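Skuno Bin Planner
Grasp and motion planning for mixed parts in open bins
From Cadon Software, Flerville

Overview | What's in the package | Requirements | Licensing | Support

If you have ever tried to get an arm to reach into a bin of odd parts and come back out with one of them, you already know where the hard part is. Finding something to grab is often fairly easy. Getting the wrist, the tool and a couple of feet of cable down past the bin wall, closing on the part, and coming back up without dragging three other things along is what eats up the afternoon. Skuno Bin Planner is the piece of software we wrote to give you that afternoon back.

It runs on an ordinary industrial PC next to your robot controller. It takes a depth image and a color image from a camera you probably already own, works out which parts are within reach, ranks the possible grasps, and plans a path in and out for each one. Then it hands the best path to the controller and waits for the result. You can let it run by itself, or you can have it stop and show you each plan on the screen before anything moves. We suggest the second way for the first few days, and quite a few of our customers never turn it off, which is fine with us.

Why the dress pack is in the model

Most planners we tried in the early days treated the robot as a set of clean solid shapes, the way it looks in the catalog. Real arms carry hoses and wires, and those hang in loops that swing and sag as the wrist turns. İlker Akgül, who wrote the first version of our collision checker, spent most of one winter measuring cable loops in different wrist poses, and what came out of it is a soft envelope that travels with the arm. You set it up once by moving the wrist through a short list of poses while the software watches. After that the planner keeps the envelope clear of the bin rim, or lets it brush past if you tell it that light contact is okay. 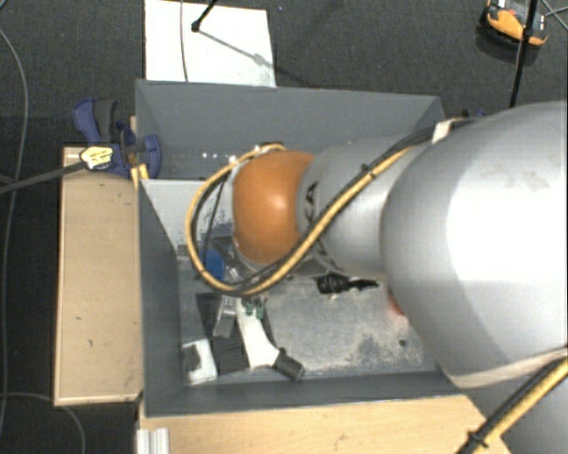
Working over a bin of mixed parts. Note the cable loop beside the orange joint, the kind of shape the soft envelope is meant to cover.

The same thinking goes into the bin itself. You can load a CAD file if you have one, or you can touch off the four corners of the rim and type in the depth, and the planner will build the walls for you. Inserts, dividers and liners can be drawn in by hand in the bin editor. Clamps, rails and brackets near the rim can go in as keep-out boxes, and please do put them in. Leaving one out is the most common reason for the calls that come to our support line, and a box takes less than a minute to draw.

What's in the package

Scene Builder. Merges up to three camera views into one model of the bin. Shiny parts and scuffed metal floors get their own filter, with a slider for how much you trust the depth reading. The factory setting is on the cautious side.

Grasp Ranker. Scores each grasp for reach, clearance and how much the part is buried. It works with two-finger grippers, suction cups and magnets, and you can add your own rule in a short Python file. The part does not have to be known ahead of time, though known parts with a CAD model get better scores and a more dependable hand-off pose.

Path Planner. Plans approach, lift and exit as one motion. Typical planning time on our reference PC is about 100 milliseconds for a bin with straight walls, and longer when the arm has to work close to a corner.

Replay. Keeps every plan, image and result, so you can step back through a missed pick and try it again with other settings. Hortensia Cuervo looks after Replay and reads every suggestion that comes in. The side-by-side view added in February came from one of those letters.

Requirements

Operating system: 64-bit Linux, real-time kernel recommended
Memory: 32 GB
Graphics: any supported card with 8 GB or more
Robot: six or seven axes, with an external motion interface enabled
Camera: depth and color, fixed mount or wrist mount
Network: wired connection to the controller, please, no wireless

Drivers are included for 26 controller versions, and the bundled camera list currently stands at 31 models. If yours is missing, write to us before you buy anything new. Borislav Leka keeps the driver list and can usually tell you the same day whether yours will work.

Licensing

One license covers one robot and as many bins as that robot can reach. It does not expire. The first year of updates is included, and renewal after that is up to you. A spare license for a test bench comes at no charge with any order of two or more. Simulation-only seats are sold separately, and schools can ask for classroom terms.

The trial version is the full program with a limit of 283 picks per day, enough to get a good feel for it on your own parts.

Getting started

New users get two remote sessions with Firdevs Türkmen, one for calibration and one for tuning. Have your robot cell drawings handy for the first session, and a bin filled the way it really arrives on your floor for the second. A neatly arranged bin will only flatter us! If you would rather have someone on site, our partner Başaran handles installation visits and can quote for travel.

Order code: SK-BP
Related products: Skuno Cell Viewer, Skuno Calibration Plate, Skuno Simulation Seat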